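本网站使用Cookie以改善浏览体验并统计访问量。继续浏览即表示您同意我们使用Cookie。[接受] [仅接受必要项] [设置]

Stindeo调整Puketti桌面陈列套装：藤篮与仿真蔬菜改为分开供货

2020年4月7日

家居陈列用品供应商Stindeo宣布，旗下Puketti桌面陈列套装自本月起调整供货方式。原先整箱销售的藤编篮、仿真蔬菜、玻璃盘和桌布，今后可以分项订购，泡沫方块作为辅件单独列目。首批按新方式备货的数量为744箱，由Bronow仓库统一分拣，订货代码和旧版目录不通用。

Puketti套装主要供应家居卖场、餐具专柜、样板间和幼儿活动室。旧版目录把它归在“季节布置”一栏，新版改入“桌面与厨房”。公司给出的理由是，订货方多数全年使用同一套物件，只在换季时更换桌布或调整蔬菜的搭配，按季节归类会让补货申请集中在少数几个时段，仓库排班不易安排。

套装的基本思路没有改变：以浅色格纹桌布作底，一侧放藤篮，另一侧放盘子，仿真蔬菜分置篮内和桌面。产品负责人Belmiro Patrício在随目录发出的说明中写道，格纹桌布除了衬托颜色，还可以当作摆放时的参照。布置人员按格线确定藤篮和盘子的间距，换班以后别人也能按原样恢复，不必另外画图。

说明同时提到，旧版套装收到的意见多半和蔬菜本身无关，集中在两个方面：一是藤篮在运输中受压变形，二是玻璃盘与其他物件同箱，拆箱时不便检查。分项供货以后，藤篮单独装箱，箱内不再叠放其他货品；玻璃盘改用独立内盒，盒盖朝上标注。仿真蔬菜仍然合装，带叶的品种与不带叶的品种之间加一层隔纸，避免叶片在途中压折。

藤篮方面，编织的样式沿用旧版，内衬改为可以拆下的做法。订货方反映较多的问题是内衬积灰：篮子长期开口放在台面上，灰尘沿编织缝隙落到篮底，内衬固定在篮内时只能用刷子处理，篮角的部分很难刷到。改动之后，内衬可以取出抖净，也可以清洗，晾干后重新放入。说明书要求内衬完全干透再装回，晾置时不要挂在篮子的提环上，以免提环受力偏斜。藤编部分不得浸水，表面用干布擦拭即可，遇到缝隙里的碎屑，可用软毛刷顺着编织方向轻扫。

玻璃盘只作陈列用途，不随附食品接触方面的说明，目录中也因此把它从“餐具”移到了“摆件”。Stindeo提醒订货方，带金边的盘子不要放入微波炉，清洁时避免使用粗糙的擦洗用品，盘面有纹路的地方宜先冲后擦。若用于幼儿活动室，盘子应放在成人看管的台面上，或者直接从订单中减去，以其他材质的浅盘代替。分项订购之后，减去盘子不再影响整单价格的计算方式，过去这类要求需要另行报价。

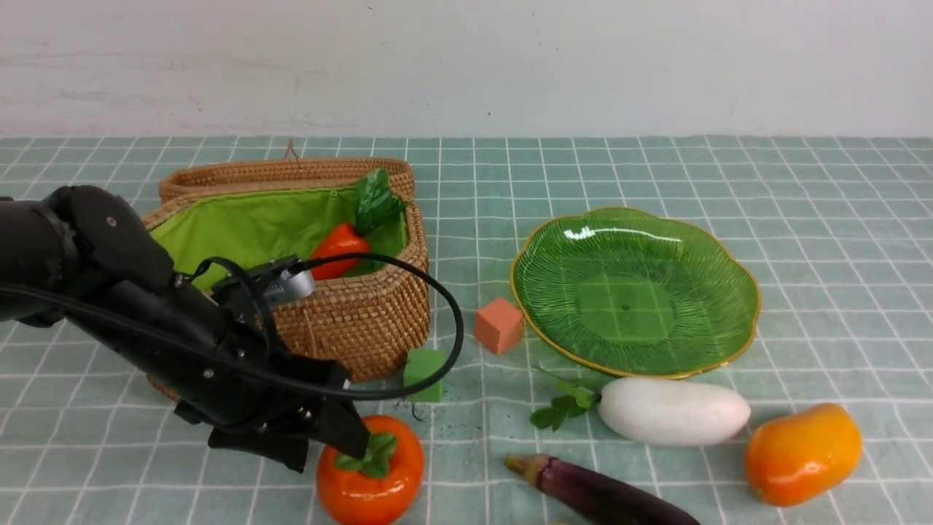
仿真蔬菜的目录也做了整理。旧目录按颜色编排，同一颜色下的品种形状相差很大，补货时容易选错；新目录改按形状编排，分为圆形果类和长形根类，再在其下标出有叶或无叶。公司表示，长形根类在补货单中出现得最频繁，原因多为叶片脱落。叶片与根部的连接处是全套物件中较易损坏的部位，拿取时应握住根部，不要提着叶子。脱落的叶片目前不单独供应，需要整件更换。

对于部分订货方提出的单独供应叶片的要求，Belmiro Patrício答复称，叶片的安装需要固定角度，由使用方自行粘接容易松动，在幼儿活动室中尤其不宜这样处理。公司正在评估由仓库代为修复的办法，暂无时间安排。

泡沫方块过去随套装附送，没有独立的订货代码，丢失后无法补订。新目录给了它单独的代码，并写明用途：陈列时垫高或隔开物件，活动室中供幼儿抓握和叠放。泡沫材质较软，棱角受压后会变圆，也容易掉落细屑，说明书建议定期检查，边角破损的应停用。掉在桌布上的细屑可以先抖后刷，不要用湿布直接抹，湿布会把细屑压入织纹。

桌布的变动最少。尺寸和旧版一致，包装由折叠改为卷装，目的是减少折痕。格纹桌布上的折痕较素色桌布更容易看出来，因为折线与印刷的格线往往不重合，铺开后格子显得歪斜。旧版桌布需要熨烫后使用，不少卖场没有条件在现场熨烫，只能提前一天铺开压平。卷装桌布展开后静置约20分钟即可摆放物件，静置时先压住两头，藤篮等较重的物件最后再放。

承担包装测试的是Salminen。据其提交给Stindeo的测试摘要，测试分两个阶段，先测单箱跌落，再测混装托盘的堆叠。藤篮单独装箱后，箱体占用的空间比旧版大，托盘利用率有所下降；玻璃盘的内盒则相反，可以整齐码放。Salminen建议把藤篮箱放在托盘上层，盘子箱放在下层，蔬菜箱用来填补空隙。Bronow仓库已从3月起按这一顺序试行装载，目前没有提出修改意见。

测试摘要还提到一处标签问题。原标签贴在箱体顶面，堆叠以后看不到，分拣人员需要搬开上层箱子核对。新标签移到短侧面，并以文字写明箱内物件的类别，不再只印代码。Stindeo表示，旧标签的库存不再使用，订货方如果在4月内收到贴有旧标签的箱子，可以照常签收，箱内货品与新标签箱一致。

分项供货带来的另一个变化是收货验点。整箱销售时，订货方只需核对箱数；现在同一张订单可能分成若干类箱子到货，到货时间也未必相同。公司为此在送货单上增加了“本单未到货品”一栏，由仓库填写。订货方收货时应对照该栏签字，不要在货品未齐时签写“全部收讫”。玻璃盘应当场开盒查看边缘，藤篮查看提环和篮口是否变形，其余物件可在收货后再查。

退换方面，玻璃盘破损和藤篮变形须凭收货时的记录办理，仿真蔬菜与泡沫方块属于消耗较快的物件，拆封后不予退货，发错品种的除外。藤篮的保修期为2年，范围包括编织部分松散和提环脱落，不包括浸水、长期日晒造成的褪色和开裂。内衬、桌布不在保修之列。旧版套装的保修按购买时的条款执行，不因目录改版而变化。

已下单尚未发货的整箱订单，仓库会按原订单内容配货，只是改用新的包装分箱发出，订货方不需要重新提交。希望改成分项订购的，应在发货前以书面方式提出，并注明保留和减去的物件。公司提醒，减去桌布后，说明书中关于间距的部分便不再适用，布置时需要自行选定参照。

新版说明书随货附送，篇幅比旧版略长，增加了收纳一节。其中建议，陈列结束后先取出篮内的蔬菜，清洁内衬并装回，再将无叶的品种放在篮底，带叶的放在上层，叶片朝向篮口，不要反折。泡沫方块可以塞在蔬菜之间防止滚动，但不宜压在叶片上。玻璃盘不得放入篮中，应放回内盒保存。桌布卷起后立放，避免重物长期压在卷筒上。

存放环境的要求与旧版相同：干燥、通风、避免阳光直射。藤编材料在潮湿环境中容易发霉，过于干燥又可能变脆，靠近暖气或出风口的位置都不合适。若藤篮在库房中存放时间较长，应不定期打开箱子透气。发现霉点时先把篮子移出，与其他藤编制品隔开，待完全干燥后再刷除，刷除的工作最好在室外进行。

在陈列建议部分，说明书给出的内容有限，只写了几项原则性的要求。盘子与藤篮之间应留出能够伸手取物的空隙；长形根类横放时，叶片一端不要伸出桌沿；圆形果类放在平面上容易滚动，可以靠近篮身或方块放置；台面有人频繁走动时，盘子应放在远离通道的一侧。颜色搭配由订货方决定，公司不再像旧版那样随箱附送搭配图。

Belmiro Patrício在说明中解释了取消搭配图的考虑。各处的台面大小、灯光和周围货品差别很大，照图摆放的效果常常不理想，有的卖场为了与图一致，甚至把物件挤在台面一角。玻璃盘受灯光的影响较大，光源位置不同，盘面反光的位置也随之改变，图上的角度对其他场地没有参考意义。他建议布置完成后站到顾客通常经过的位置看一遍，再微调盘子和藤篮的朝向。

价格方面，整箱订购的价格维持不变，分项订购按各物件单独计价，合计略高于整箱。公司称差额来自分箱和分拣的费用。只补订蔬菜或泡沫方块的小额订单，可以与同一地址的其他订单合并发出，合并与否由订货方在下单时勾选，系统不会自动合并。

新版目录及订货代码对照表已发送给登记在册的订货方。对照表左栏为旧代码，右栏为新代码，无对应旧代码的物件以短横线表示，泡沫方块即属此类。旧代码在系统中暂时保留查询功能，不能再用于下单。对代码有疑问的，可在工作时间与Bronow仓库的订单窗口联系，来信请写明收货地址和原订单编号。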